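Search the guide Type here and press Enter

Section 4. Setting up the rack and hanging your T-shirts

Okay, so you've got your Fustwood rack out of the carton and you're wondering where to put it. I've set this thing up in three apartments now, and I wrote this section the way I'd explain it to my cousin over the phone (hi, Noel!).

Before you start

Pick a flat bit of floor with space on both sides, because the legs splay out more than you'd think. Mine lives in the living room. Tile or marble is great. Carpet works too, but press down on each leg so it settles into the pile before you hang anything.

CAUTION: Don't lean on the top rail or let kids swing from it. It's made for clothes!

Putting it together

1. Open the first set of legs until all the feet touch the floor. Do the same with the second set.

2. Slide one end of the rail into the first leg top and turn the collar until it's snug. Hand tight is plenty.

3. Fit the other end. If it won't go in, the legs are too close together, so scoot one of them out a little and try again (I always have to do this at least once).

4. Give the rail a gentle wiggle. A tiny bit of sway is normal. If it rocks, one foot isn't down.

Note: The smaller Grernel rack has a rail that clicks in, with no collar at all. Skip step 2 if that's the one you bought.

Hanging T-shirts without wrecking the neck

1. Leave your spare hangers on the rail, spread apart, and take down only the one you need. I used to keep mine in a heap in a drawer and spent half my life untangling hooks.

2. Lay the shirt down flat, front side up, and smooth the sleeves out.

3. Slide the hanger in from the bottom hem, hook end first, and bring the hook up through the neck. Please don't shove it in through the collar! That's how you get those sad wavy necklines, and Precious Dagdag has a whole drawer of them to prove it.

4. Line up the shoulder seams with the arms of the hanger, then lift by the hook and put it on the rail.

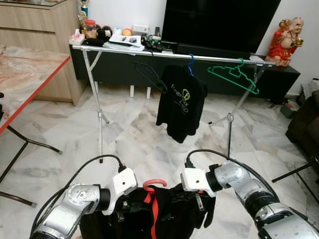

5. Tug the hem down and straighten the sleeves once the shirt is up. Printed tees like to bunch a bit near the bottom, so run your hand down the front, but go easy over the graphic.

6. Leave a hand's width between shirts if they're coming straight out of the wash. Dry ones can sit closer.

Note: I mix hanger colors on purpose. Everyone in our place has a color, and sorting laundry takes me half as long as it used to. Totally optional, but I love it.

CAUTION: Keep wet clothes well clear of the TV, plugs and anything with a cord. Move the rack forward if you have to.

For folding the rack away, go on to Section 5.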